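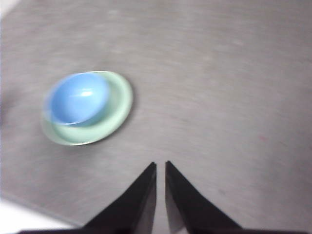
Light blue bowl on a pale green plate, gray tabletop.

Slip and Fall Evidence Checklist for Store and Restaurant Visitors

Use this list after a fall on someone else's property. Mark each item Yes, No or N/A. The comments come from the intake staff at the Bedoya office, who go over the same list with every new caller. Laws differ from state to state, and the list does not replace advice on your own case.

Part 1. At the property

1.1 Fall reported to a manager or owner before leaving
Yes / No / N/A
Comment: Ask for the name and job title of the person who took the report. Telling a cashier or server is a start, but it may never be written down.

1.2 Incident report filled out, copy requested
Yes / No / N/A
Comment: Many stores will not hand over a copy. Write down that you asked and what you were told. Do not sign anything that describes how you felt or who was at fault.

1.3 Floor photographed where the fall happened
Yes / No / N/A
Comment: Take close shots and wide shots. The wide ones should show the nearest doorway, shelf or table so the spot can be found again later.

1.4 Warning signs, mats and lighting noted
Yes / No / N/A
Comment: If there was no sign, photograph the area from the direction you were walking. One caller from Parkach had 17 photos of her ankle and none of the aisle. Her claim went forward, but it took much longer to settle where she had been standing.

1.5 Names and phone numbers of witnesses
Yes / No / N/A
Comment: Get at least two if you can. Include anyone who came over to help, even if they did not see the fall itself.

1.6 Cameras seen nearby
Yes / No / N/A
Comment: Note where they are mounted. Recordings can be erased within days, so a letter asking the owner to keep them should go out early.

Part 2. The first days

2.1 Seen by a doctor
Yes / No / N/A
Comment: A gap between the fall and the first visit is the thing insurers raise most often with our callers. Tell the doctor how you fell and list every part of the body that hurts, including the minor ones.

2.2 Shoes and clothing set aside
Yes / No / N/A
Comment: Put them in a paper bag. Do not wash them and do not wear the shoes again. This item gets missed on more than half of our intake calls.

2.3 Written account of the fall
Yes / No / N/A
Comment: One page is enough. Include the time of day, what you were carrying and what you noticed about the floor.

2.4 Receipts and bills in one folder
Yes / No / N/A
Comment: Keep pharmacy receipts, parking at the clinic and rides to appointments. In a claim from the Lurano area these small items and the therapy bills came to $3000, and the caller had planned to leave them out.

2.5 Missed work recorded
Yes / No / N/A
Comment: Ask your employer for a letter with dates and hours. Pay stubs from before the fall should go in the same folder.

Part 3. Contact with the insurer

3.1 Claim number and adjuster's name written down
Yes / No / N/A

3.2 Recorded statement declined or put off until you have advice
Yes / No / N/A
Comment: This applies to the property owner's insurer. Your own policy may require you to cooperate, so check it first.

3.3 Medical release read in full before signing
Yes / No / N/A
Comment: Some forms open your whole medical history. Ask whether it can be limited by date and by injury.

3.4 Filing deadline checked
Yes / No / N/A
Comment: Falls on city or county property can have a much shorter notice period. If any item in Part 3 is marked No, call the Bedoya or Ollura office before you speak with the adjuster again.

Bring the completed list to your first meeting, along with the folder from 2.4. Blank copies are at the front desk in both offices. Item 3.3 was added in November.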